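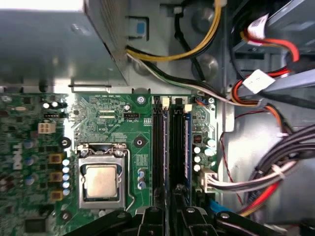 Call for participants: the Calleck back-to-work group, winter round

01/01/2026
By Siwan Parri

Hi everybody! I'm looking for fourteen people who have been out of paid work for a while and want back in, and who would like some company while they do it. If you already know that's you, skip down to the part about how to sign up. If you're still making up your mind, keep reading and I'll tell you everything I can think of.

I run Calleck, a small job search group that meets at Griffiths Hall in Hundham. Etico pays for the room and the printing and a small stipend for everyone who takes part (more on that below), and Myfanwy Gronow and I do the rest. We meet for four weeks, two evenings a week, and in between we bug each other by text. I've been out of work twice myself, once for eleven months after my mother got sick, and what I remember most is how quiet the mornings were. I'd send off an application at nine and then have the whole day to stare at my inbox. I started this group mostly so other people would have somewhere to bring that.

Who I'm hoping to hear from

You've been out of paid work for three months or longer. It doesn't matter why. In past rounds we've had parents whose kids had just started school, a man who sold his shop, people who got laid off, people who'd been sick, and one woman who took what she called a sabbatical and then couldn't find the door back in. Nobody had to explain themselves on the first night and you won't either.

You're looking for a job now, or you will be by the end of January. Any kind of job. I get asked a lot if this is only for office people and it really isn't! We've had warehouse work, dental front desk, bench repair, school kitchens, bookkeeping. The listings look different but the misery of filling out the same form nine times is the same everywhere.

You live close enough to Hundham to get here in the evening. I've tried running this with half the group on a screen and I was bad at it. The people on the screen got forgotten, and I felt awful, so this round is in person only.

You're 18 or over, and you can read and write enough English to work on an application with a partner. It doesn't need to be perfect. If you'd like help with the sign-up form itself, call me and we'll fill it out together over the phone.

What we do with the time

Week one is the work history. You bring whatever you have, even if it's a resume from ten years ago with an old address on it, or nothing at all. You pair up and your partner asks you what you did all day at each job, and writes it down in your own words. Please don't clean it up before you come. The messy version always has more in it than the tidy one, and I say this as a person who once left an entire job off her resume by accident.

Week two is the gap. We spend both evenings on how to put it on paper in one line, and how to write the line without groveling. Some people want to say exactly what happened and some would rather keep it short and private, and we'll work on whichever one you pick. Myfanwy runs this week. She spent years reading applications for a hospital supply company and she's very good at telling you what a tired person skims past at four in the afternoon.

Week three is finding openings. Job boards, sure, but also calling places that haven't posted anything, and writing to people you used to work with - this is the one everyone puts off, me included. We set aside a full hour where we all sit in the same room and send those messages at the same time. It gets loud. Somebody always gets an answer before the coffee's gone, and then the whole table wants to hear it.

Week four is catch-up, plus pay. We look at what the job you want tends to pay in our area, what your bottom number is once you count gas and child care, and what to write in that horrible box that asks for your expected salary. We also keep one evening open for whatever the group asks for. Last round that was references (who do you put down when your old boss has retired to another state?) and the round before it was background checks.

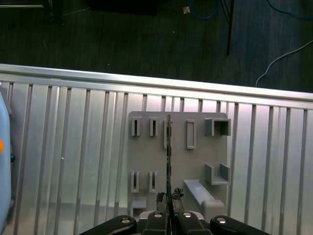 Cable in one of the holders on the gray panel.

What I'm asking from you

Come to at least six of the eight evenings. Life happens and I'm not going to chase you down, but partners count on each other, and it's no fun sitting there with your folder open when your other half didn't show. If you can't make it, text your partner and me both.

Send in at least two applications a week once we get to week two. They can be short ones.

Keep what you hear in the room to yourself. People talk about money and health and divorces in there. You can tell your family what you learned and leave out who said what.

Fill out a short survey at the end, and another one in the spring. Etico uses the answers to decide whether to pay for another round. Your name isn't on it, and they don't see your resume or anything else you write in the group. I asked for that in writing before I took a cent from them.

What you get

You get a stipend for each evening you come, paid in cash at the end of the week. It's meant for the bus or the sitter, but spend it how you want. The amount is on the sign-up form. If you're on any kind of benefits, please check with your caseworker first whether a stipend changes anything for you. I'm not an expert on that and I'd hate to steer you wrong. You can turn it down and still take part.

You get printing, folders, and the use of the laptops in the hall while we're there. You get coffee, tea, and something to eat that is usually soup. You get a partner, and in my experience partners keep texting long after the four weeks are up.

I can't promise you a job. I don't have any jobs! I don't get a fee from employers and I won't pass your name to anybody. Some people from each round are working within a couple of months and some take a lot longer, and a few have come back and done it again, and they're welcome to.

Getting in and getting around

The hall is on one level and the bathroom has a wide door. Street parking is free in the evening. Kids can come if you're really stuck, although there isn't much for them to do, so bring a tablet or crayons. If the lights or the noise are hard on you, tell me ahead of time and I'll set up a table in the side room for you and your partner.

How to sign up

Pick up a form from the box inside the front door at Griffiths Hall, or write to me at Calleck, P.O. Box 2605, Hundham, and I'll mail you one. Put your phone number on whatever you send, and tell me whether it's OK to leave a voicemail. There's no resume to attach and no essay. The only long question on the form is "What kind of work would you like to be doing?" and you can write "no idea" - plenty of people do.

I call everybody back, usually within a few days. We'll talk for ten minutes or so, mainly so you can ask me things and I can figure out who to pair you with. If more people sign up than I have chairs for, I go in the order the forms came in and put the others first on the list for the next round.

The start date goes out with the call. It'll be in the second half of January, and I'm holding off on picking the two evenings until I know who has classes or shifts to work around, so write down which evenings are no good for you.

If you're reading this for somebody else, a brother or a neighbor or whoever, please just hand it to them. I've had moms sign up their grown sons and it makes for an odd phone call.

Hope to meet you soon,
Siwan

Last updated: January 2026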